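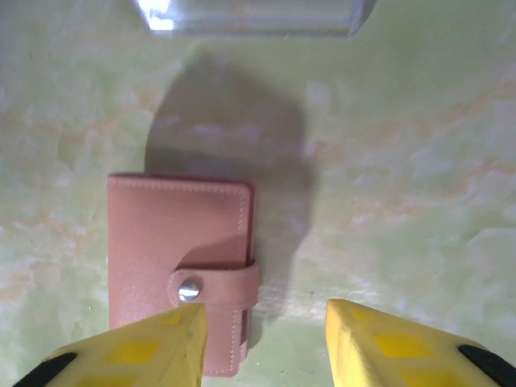 The Gripper Is the Small Line on the Quote

Buyers of small automation tend to compare arms. The arm has the biggest price, the thickest data sheet and a salesperson attached to it. At Standeo, a contract packer of small leather goods and gift sets in Urthorpe, the first equipment plan followed that pattern. It had one line for an arm, one for a stand and a third, marked "tooling," with no figure next to it.

That plan was withdrawn in May. The one that replaced it runs to 43 lines, and the arm is one of them.

"We had priced the part that moves and left out the part that touches the product," said Hortensia Daza, who runs operations at Standeo and wrote both versions. "Everything that went wrong in the trial went wrong in the last inch."

The work is simple to state. Card holders, key cases and coin purses arrive in bulk from the maker. Each piece has to be picked up, checked for closure, turned face up and set in a box. People do this now at two benches. The pieces are light, soft and low, and they vary. A closed card holder lying flat gives a two-finger gripper very little side wall to close on. If the fingers come down too high they slide over the cover. If they come down too low they meet the table.

Snaps add a second problem. A polished metal dome returns a bright spot to any camera looking straight down, and the spot moves as the arm moves. Software that finds the edge of a piece by contrast may find the snap first. Clear plastic trays and boxes do the same thing on a larger scale, with glare in one place and the table showing through in another.

Fingers are a consumable

Daza's first quote, from an integrator called Plumport, included one set of fingers. The revised plan carries six sets for the first year. Soft fingers wear at the tips, and a worn tip changes the height at which the hand has to approach. A set that has been swapped has to be checked against a known part before the cell goes back into service, so the plan also has a line for labor at changeover.

Eyerusalem Abdella, the applications engineer at Plumport who handled the quote, said most first-time buyers treat fingers as part of the machine. She now lists them under supplies, next to labels and tape, and asks the customer to name the person who will reorder them.

Finger shape should be settled before the gripper is bought, she said. A gripper with a long stroke will handle a wide range of parts but may not hold a fine position near closed. A short-stroke unit is often cheaper and more exact, and is no use on the day a larger product arrives. Standeo sorted its product list by the narrowest side of each item and found that 21 of its current products fell within the range of a single short-stroke unit. The rest will stay on the benches.

Cameras, cables and light

Mounting a camera at the wrist saves the cost of an overhead frame and gives a close view of the piece during approach. It has costs of its own. The camera adds weight that comes off the arm's rated payload. Its cable has to survive every turn of the wrist. The hand and the camera can also throw a shadow on the work at the moment when a clear view matters most.

Standeo had assumed the ceiling fixtures would do. The revised plan has two diffuse side lights, brackets for both, and a spare of each. It also has a line for the work surface. Patterned tops with veins and flecks are pleasant on a sample table and add false edges on a production one, and a pale plain mat is a small purchase. Daza has specified matte, replaced every quarter.

The cable line is short but firm: one spare wrist cable on the shelf from the first day. Lead times vary by supplier, and a cell with a failed cable is a cell that is down.

Trials before orders

The most useful item in the new plan, in Daza's view, is a paid trial. Plumport set up a bench cell and ran Standeo's own products through it, in the condition in which they arrive from the maker. The trial logged 2,492 picks. Each miss was put in one of four groups: not found, found in the wrong place, dropped, or marked. The last group is the one a vendor's demo tends to omit. A leather cover that has been placed in the right box with a dent across it counts as a reject at Standeo, and the contract says so.

Abdella suggests that buyers write the acceptance test before asking for a price. It should name the products, the surface, the lighting and the number of picks, and say what counts as a miss. Quotes that answer the same test can be compared. Quotes that answer a general inquiry mostly cannot.

She also advises against buying the arm early to catch a discount. The arm's reach and payload follow from the hand, the camera and the layout – and all three tend to change during a trial. Standeo's did. The arm in the revised plan is a smaller model than the one first quoted, and the saving covers the lights, the brackets and part of the trial fee.

What the plan leaves out

Two things are still open. The first is software support, which Plumport prices by the year and Daza would prefer to price by the call. The second is Jemal, the stock system Standeo uses to track boxes between the benches and the dock. A link between the cell and Jemal has been quoted twice, with a wide gap between the figures, and neither quote includes testing. Daza has put the higher one in the plan and marked it as unconfirmed.

The floor space is taped off. The order for the gripper goes first, followed by the lights, and the arm will be ordered after the second trial.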